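Annoter l'intention avant le geste : entretien avec Noemi Ruiz-Ortega

Propos recueillis par Jacinto Ventura, 23 mars 2024

Noemi Ruiz-Ortega dirige chez Rundero l'équipe chargée de la manipulation bimanuelle. Son groupe a mis en ligne en février un rapport technique consacré à une méthode d'annotation des démonstrations téléopérées, désignée en interne sous le nom de Tapia. Le résultat principal tient en une phrase du résumé : à volume de données constant, une politique apprise sur des démonstrations segmentées par contact se comporte mieux sur des objets groupés qu'une politique apprise sur les mêmes démonstrations segmentées par durée. L'entretien porte sur la méthode, sur le protocole d'évaluation et sur ce que les chiffres n'établissent pas.

La question de départ concernait le découpage. Dans la plupart des jeux de données internes que l'équipe avait constitués jusque-là, une démonstration était coupée en fenêtres de longueur fixe, puis chaque fenêtre recevait une étiquette textuelle. « Une fenêtre de longueur fixe ne correspond à rien de physique, explique Noemi Ruiz-Ortega. Elle peut contenir la fin d'une approche, un contact, un glissement et le début d'un retrait. L'annotateur choisit l'un des quatre et le modèle apprend une moyenne. Nous avons longtemps attribué la dispersion des résultats à l'architecture. Elle venait en bonne partie des étiquettes. »

Tapia remplace ces fenêtres par des segments délimités par des changements d'état de contact : main libre, main contre le support, main contre un objet, objet contre objet. Les frontières sont proposées par un détecteur entraîné sur les courants moteurs des doigts et du poignet, puis corrigées à la main. Chaque segment reçoit ensuite deux étiquettes distinctes. La première décrit l'état de contact. La seconde, que le rapport appelle étiquette d'intention, décrit l'objet visé et l'effet recherché, et elle est rédigée par l'opérateur lui-même immédiatement après la démonstration.

« Ce second point a été le plus discuté, précise-t-elle. Un annotateur externe qui regarde la vidéo voit une main qui se rapproche d'un groupe d'objets. Il ne sait pas lequel est visé tant que le contact n'a pas eu lieu. L'opérateur, lui, le sait. Si l'on attend le contact pour écrire l'étiquette, toute la phase d'approche est annotée rétrospectivement, avec une certitude que l'image ne contient pas. Nous conservons donc les deux versions, et l'écart entre elles est une mesure d'ambiguïté que nous utilisons dans la fonction de coût. »

Le jeu de données comprend 1,000 démonstrations dans la notation du rapport, rédigé en anglais, soit mille séquences complètes. Après contrôle, 966 ont été conservées. Les autres ont été écartées pour des désynchronisations entre le flux vidéo et les encodeurs articulaires. Le critère de rejet a été fixé avant la collecte et n'a pas été modifié ensuite, ce que l'auteure tient à souligner : « Sur des volumes de cette taille, on peut fabriquer un gain de plusieurs points en choisissant ce que l'on jette. Le script de filtrage est daté et publié avec le reste. »

Les scènes sont construites sur une table recouverte d'un tissu quadrillé. Les objets sont des articles courants, emballages alimentaires, briques de boisson, petites fournitures, disposés de façon à se toucher ou à se chevaucher. La configuration groupée constitue le cas de référence de l'étude.

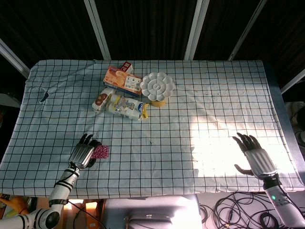
Poste de manipulation bimanuelle : objets regroupés vers le fond du plan de travail, main gauche posée sur le tissu quadrillé.

Le choix du textile n'est pas anodin. Un support rigide et uni facilite la segmentation visuelle et donne des contacts francs. Un tissu se plisse, se déplace avec la main et produit des signaux de courant plus difficiles à classer. « Nous avions une première série sur plateau nu, avec un détecteur de contact très performant. Nous l'avons transféré sur tissu et la précision des frontières s'est effondrée pour une classe précise, celle du contact main-support. Les doigts touchent, le tissu cède, le courant monte lentement. Il n'y a pas de front. » La correction retenue consiste à remplacer le seuil instantané par une fenêtre d'intégration adaptative, dont la longueur dépend de la vitesse du poignet au moment de l'approche.

Interrogée sur le quadrillage, Noemi Ruiz-Ortega écarte l'hypothèse d'un repère de calibration. Les lignes ne sont pas exploitées par le système de perception. Leur position varie d'une séquence à l'autre dès que le tissu bouge, et une expérience d'ablation, dans laquelle elles sont effacées numériquement à l'entrée du réseau, ne montre pas de différence mesurable. L'éclairage n'est pas davantage contrôlé. Les séquences ont été enregistrées à différents moments de la journée, soleil direct compris. « Une zone surexposée sur le plan de travail supprime la texture localement. La politique doit alors s'appuyer sur la proprioception pendant quelques instants. C'est une condition que nous voulions dans les données d'apprentissage et dans les données de test, en proportions comparables. »

L'évaluation compare deux politiques de même architecture, entraînées avec les mêmes hyperparamètres et le même nombre d'itérations. Seules les étiquettes diffèrent. Le banc d'essai comporte 129 configurations d'objets, dont aucune ne figure dans l'ensemble d'apprentissage. Chaque configuration est rejouée par les deux politiques dans un ordre tiré au sort. L'opérateur qui replace les objets entre deux essais ne sait pas quelle politique sera exécutée. La notation est binaire : l'objet désigné est extrait du groupe sans qu'un objet voisin quitte une zone de tolérance définie à l'avance.

La politique Tapia réussit 26 configurations que la politique de référence échoue. L'inverse se produit également, dans une proportion moindre, et le rapport donne le tableau croisé complet. Noemi Ruiz-Ortega préfère cette présentation au taux de réussite global : « Un taux agrégé cache les régressions. Ici, les échecs nouveaux se concentrent sur les objets souples et sur les lots sous film plastique. L'étiquette d'intention désigne un objet, alors que la main n'a de prise que sur l'emballage. Notre taxonomie de contact ne prévoit pas ce cas. »

L'analyse des trajectoires apporte une indication complémentaire. Avec les étiquettes par durée, les deux bras tendent à entrer simultanément dans la zone des objets, y compris lorsqu'une seule main est nécessaire. Avec les étiquettes par contact, l'un des bras reste plus souvent en appui ou en attente à distance. L'équipe y voit un effet de la classe « main contre support », absente du schéma antérieur. « Dans l'ancien découpage, une main posée sur la table était étiquetée comme inactive, ou bien recevait l'étiquette de l'autre main. Le modèle n'avait aucun moyen de représenter l'appui comme un état choisi. Je reste prudente sur l'interprétation. Nous observons une corrélation entre la présence de cette classe et la séparation des trajectoires, et l'ablation correspondante n'a été conduite que sur une partie du banc. »

Le coût de la méthode est l'objection la plus fréquente. Demander à l'opérateur de rédiger l'étiquette d'intention après chaque démonstration ralentit la collecte. Le rapport chiffre ce surcoût séparément pour chaque opérateur et ne publie pas de moyenne, les écarts individuels étant jugés trop importants. Une saisie vocale, développée avec la société Fandorov, a été testée en fin de campagne. Elle réduit le temps de saisie mais introduit un vocabulaire plus variable, qu'il faut ensuite normaliser. « Nous avons eu sept formulations pour une même brique de boisson. La normalisation automatique en fusionne cinq correctement. Les deux autres sont rattachées à un objet différent, et cette erreur est plus nuisible qu'une étiquette manquante. »

Sur la reproductibilité, l'auteure distingue ce qui est diffusé de ce qui ne l'est pas. Les étiquettes, les frontières de segments, le script de filtrage et les poids du détecteur de contact sont accessibles. Les signaux bruts de courant ne le sont pas, pour des raisons contractuelles liées au contrôleur. Un laboratoire extérieur peut donc réentraîner la politique, mais il ne peut pas régénérer les frontières à partir de zéro. « C'est une limite réelle. Nous fournissons les frontières avant et après correction manuelle, ce qui permet au moins d'estimer la part du travail humain. »

Une comparaison avec une seconde plateforme a été engagée sur le site de Trirent, où les mains sont différentes et où la mesure d'effort se fait au niveau des articulations du bras. Les premiers essais portent uniquement sur le détecteur. Il conserve un comportement acceptable pour les contacts entre la main et un objet rigide, et perd presque toute utilité pour les contacts entre deux objets, trop faibles pour être perçus à cette distance de la pince. Aucun résultat de politique n'est encore disponible sur ce matériel.

La suite du programme concerne la taxonomie. L'équipe prévoit d'y ajouter un état de contact indirect, destiné aux emballages et aux objets entraînés par le tissu, puis de réannoter les séquences existantes sans nouvelle collecte. Les frontières déjà corrigées seront conservées lorsque le nouveau schéma le permet. « La réannotation passera par les mêmes opérateurs pour l'état de contact, indique Noemi Ruiz-Ortega. Pour l'intention, nous n'y toucherons pas. Une étiquette d'intention rédigée un an après la démonstration n'a plus de valeur, et nous préférons garder celle d'origine, même lorsqu'elle est imprécise. »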